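Varnthorpe Stables, barn and track walk-through
Pre-meet checklist with comments
Date: 2020-11-25
Walked by: Yaa Sowah
Comments read and answered by: Edem Annan

OK = fine. FIX = before horses go out. WATCH = look again next walk. Wrote this standing up so excuse the scrawl.

BARN AISLE

1. Aisle clear end to end. OK. One rake leaning by the wash bay, moved it.
2. Rubber mats flat, no curled edges. FIX. Mat outside stall 7 lifting at the corner. Caught my boot on it. A horse with shoes on will catch it worse.
3. Stall latches, top and bottom. OK except Adjei's. He has figured out the top bolt again. Bottom kick latch must be shut every time, no exceptions, even if you're only going for a bucket.
4. Cross ties and breakaway snaps. WATCH. Left side snap is stiff. Still releases if you yank it.
5. Fire extinguishers charged, tags current. OK both ends.
6. No smoking signs up. OK. Found a butt by the feed room door anyway. Whoever it is, stop.
7. Lights and cages over bulbs. FIX. Cage missing over the bulb by the tack room.

Edem: Mat gets screwed down tonight. Cage is on order, bulb comes out until then. Use the headlamp.

FEED AND WATER

8. Feed room door shuts and latches by itself. OK.
9. Bins closed, no mold, no mouse sign. WATCH. Droppings behind the oat bin. Not many. Traps checked, empty.
10. Supplements labelled with horse name. OK. Vana's tub has the old label under the new one, peel it off please, the old dose is wrong for her now.
11. Automatic waterers filling and stopping. FIX. Stall 2 runs on after the bowl is full. Bedding soaked at the front.
12. Spare buckets, no cracked rims. Threw out the blue one.

Edem: Stall 2 valve is shut off, bucket hung instead. Check it morning, noon and night check. Don't assume somebody else did.

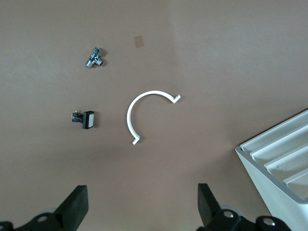

13. Hoses coiled and off the floor. OK at the wash bay. Not OK at the back door, it was lying right across where the hotwalker goes through.
14. Wash bay drain running clear. OK after I pulled a wad of hair and straw out of it.

TACK

15. Girths and billets, stitching. FIX. Exercise saddle with the green cloth, second billet on the near side is going. Pulled it off the rack and hung a rag on it. DO NOT USE.
16. Reins, rubber grips not split. WATCH. Two sets getting smooth.
17. Stirrup leathers even, no cracks at the fold. OK.
18. Helmets in date, no known falls. FIX. One helmet has a dent and no one will say how. It's out.
19. Vests fastening properly. OK.

Edem: Billet goes to the saddler. Riders, if you come off and hit your head, tell me, and the helmet gets replaced. I will not be mad about the money.

TRAINING TRACK

20. Rail, outside. OK all the way round.
21. Rail, inside. FIX. Loose post just past the 400 marker. Moves by hand. Horses tend to drift in there when they're tired so this one matters.
22. Surface harrowed, no stones. WATCH. Wet patch at the top of the turn, same place as April. Deeper than it looks. I put my heel in it.
23. Gap gate closes and pins. OK. Pin is on a chain now, thank you to whoever did that.
24. Starting gate padding. WATCH. Tape lifting in stall 2 of the gate.
25. Starting gate doors, opened and shut twice. OK. Loud.
26. Phone or radio at the gap, tested. OK. Batery low on the second radio.

Edem: No fast work until the post is reset. Jogging only, keep off the inside. Harrow the wet patch last.

VAN AND LOADING

27. Ramp mat, springs, side gates. OK.
28. Floor boards under the mats. OK, lifted both mats and poked along the edges.
29. Tires, lights, brakes. WATCH. Right rear marker light flickers when you slam the door.
30. First aid kits, horse and human. FIX. Human kit has more than 20 bandaids and no gauze. Horse kit fine.
31. Halters with name plates. OK. Trernura's plate is hanging by one rivet.

Edem: Gauze bought. Light is a bad ground, I'll clean it up. Trernura ships with the spare halter.

STILL OPEN

Item 7, bulb cage
Item 11, waterer valve
Item 15, saddle at the saddler
Item 21, inside rail post
Item 24, gate tape

Initial next to each one when its done and write what you did. A check mark with no initials counts as not done.

Y.S. / E.A.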